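The Sugar Years

I learned to bake in a town called Purnedham, in a kitchen so narrow you had to close the oven before you could open the fridge. My grandmother ran that kitchen, and she measured nothing. Flour came out of the sack by the fistful, salt by the pinch, and sugar by a chipped coffee cup that had lost its handle before I was born. I asked her once how much sugar went into her raisin loaf and she said, "The cup." Which cup? "The cup!" End of lesson.

So when I got my own place in Cordero and tried to make that loaf, I made bricks. Beautiful bricks, some of them. One was gray in the middle and I still ate it, with a lot of butter, because I was twenty-three and it was what there was for dinner.

I've been thinking about those bricks a lot lately, since half the people I know have suddenly started baking. My neighbor has a sourdough starter going. My brother, who once called me to ask how long to boil a hot dog, sent me a picture of a braided loaf last week and it was good! I was a little bit furious. The store on my corner has no yeast and hasn't had any for a while, and the flour goes as soon as they put it out. I got the last bag of rye the other morning and carried it home like a baby.

Now everybody wants to know the same thing, and it's the thing I asked my grandmother. How much?

For years I was a cup person. Then I spent a winter working mornings at Ziris, a bakery on the hill side of Cordero that I can't recommend highly enough (get the almond thing, they never put a name on it). The head baker was Unai Manzano, and on my first day he handed me a measuring cup and a sack of flour and told me to fill the cup 6 times and weigh it each time. I thought it was some kind of hazing. I scooped, I leveled with a knife, I was very careful, I was kind of showing off. The lightest and the heaviest were 43 grams apart.

He didn't say a word, he just wrote the two numbers on the wall in pencil, next to a whole column of other people's numbers. Mine weren't the worst. They weren't near the best either.

Sugar is much better behaved, by the way. Plain granulated sugar pours into a cup and sits there and you get pretty much the same amount every time. Powdered sugar is another story, it clumps and puffs and traps air, and if you sift it first you'll have a good deal less in the cup than if you don't. Brown sugar depends on how hard you lean on it. My aunt in Cikville leans on hers with the heel of her hand like she's doing CPR, and her ginger cookies are the best I've had anywhere, so I'm not going to tell her to buy a scale.

I did buy one, though. It was cheap, it eats batteries, and it shuts itself off if I stop to answer the phone. It also fixed my bread in one afternoon. I called my mother, we got the old cup down off the shelf at her house (she has it now, she keeps rubber bands in it), and she filled it with sugar and weighed it for me on her postal scale. It came to 177 grams. I wrote that on the inside of my cupboard door, and I made the raisin loaf that night, and it tasted like that kitchen. I stood at the counter and ate the heel while it was too hot to hold.

I do still think there's something to the fistful method. My grandmother had made that loaf so many times that her hand was the scale. She could feel when a dough was thirsty, and she'd flick water at it off her fingers and never look down. On a damp day she used less and on a dry day more, and a number on a cupboard door can't do that for you. Unai was the same, really. He weighed everything to the gram and then he'd stick a knuckle in the dough and mutter and throw in another splash.

If you're just starting, weigh your flour. Weigh the sugar too if the scale is out anyway. Spoon things like baking soda and salt with a real measuring spoon and not the one you stir your coffee with, which I did for longer than I'd like to say. Let the loaf cool before you slice it (I don't, but you should). And write things down somewhere you'll see them, because you won't remember in May what you did in April.

The recipe, as close as I can get it: 8 handfuls of flour if you're her, a scale and some patience if you're me, one cup of sugar, the cup, and as many raisins as you have in the house. She soaked hers in cold tea overnight. I've used hot tea and an hour, and my mother says she can tell.
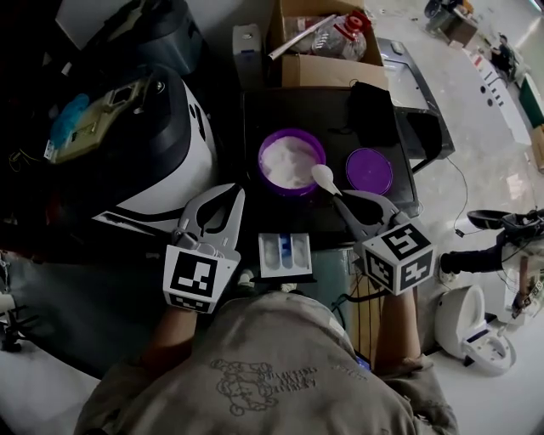

My mother also says the crust should be darker, and she's right about that one. I've been pulling it too early out of nerves. Tomorrow I'm leaving it in until the kitchen smells a little bit alarming, and then I'll drop half of it on my neighbor's step and see if she'll trade me for some of that starter.

Last updated: 7 April 2020

More from Food & Home
Rye for Beginners
What to Do With Old Raisins
A Morning on the Hill Side of Cordero
Ginger Cookies, the Cikville Way
My Fridge Door Hits Everything: Living With a Small Kitchen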